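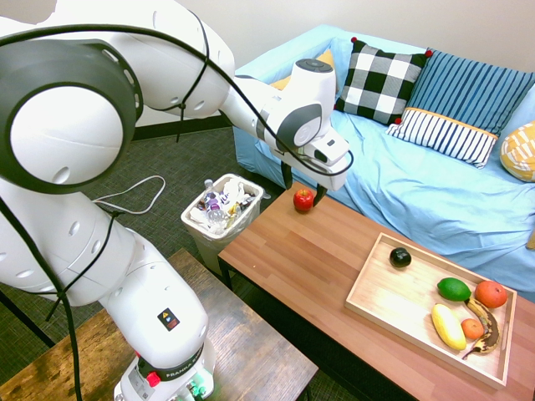

May 8, 2023

Back on the fruit job after Esmaeil had the arm for his own bits and pieces. I spent the first hour on the cable along the outside of the links, which I still don't like — there's too much slack at the elbow and I keep meaning to clip it. Mahsa says leave it until it snags. We'll see!

Main thing today was the approach height over the coffee table. The old value was from February, when we had the other table in (the one Davoud took home), so I measured again from the base and typed in 417 mm. Mahtab got 19 mm less with her tape, and after a bit of squabbling we found she'd started from the wrong side of the plate. Mine stays in.

Apple first, as ever, because it's the one I trust.
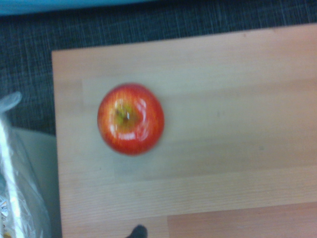 The wrist view is what I'm using for centring now. I'd like it to go by the stem end, but when the arm moves quickly the picture smears and I don't believe the numbers, so I've put the speed down to 40 per cent for the last stretch. Dull to watch, but fine by me. Shine on the skin is the other nuisance. Elaheh thinks a bit of tracing paper over the lamp would do it, and she's usually right about lamps.

Still to do: save the new height under a proper name (NOT "test2" again, Esmaeil), try the banana lengthways, and ask Drillena whether they've got shorter cable clips. Settings are in notebook 2, page 141.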